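Search tutorials Search Go
Filed under: Setup Guides > Arm Kits > Sorting

Setting up a sort-and-place task with the Clutport arm kit

By Nusrat Dissanayake

The Clutport kit ships with an arm, a gripper, a small wrist camera and a clamp for a second camera. This page covers the first sorting task most people try: a wooden number and shape board with the loose pieces kept in bowls. It assumes the arm is bolted down and has passed its self-test.

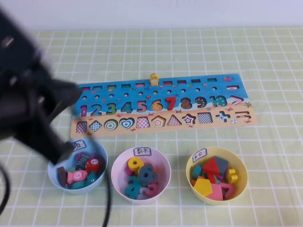
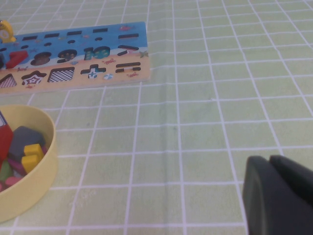
1. Mark out the work area. A cloth with a printed grid is a cheap way to get the board back to the same spot between runs. Smooth it out and tape the corners under the table.

2. Place the board first, then the bowls. Run the kit's reach check with the gripper over each bowl and over both ends of the board. If the far end fails, slide the board toward the arm.

3. Sort the pieces by kind and label each bowl on the rim farthest from you. Any language is fine, the software never reads the labels. They are for whoever resets the table.

4. Set the grip force to 3. The default of 4 is fine for blocks but tends to flip thin pieces out of a pile.

5. Record your demonstrations. Move the lead handle slowly, and pause for a moment above the slot before you lower the piece. I got usable results after 17 runs with one numeral. Rizwan Mohmand, who tested the same kit in June, needed over 320 for a mixed bowl.

6. Train, then test with one piece in the bowl before you try a full one.

Common problems

The arm picks two pieces at once. Spread the pile out or use a wider bowl.

The piece lands on the slot but won't drop in. Turn on "settle" in the Place menu – it adds a small wiggle before release. Numerals need it more than squares do.

The wrist view goes dark near the board. Move your lamp to the side opposite the arm.

The cable drags a bowl. Leave enough slack for the full reach and clip the cable to the arm at the elbow. Nenis sells clips that fit, or use a hook-and-loop strap.

Next: exporting your runs to Flelent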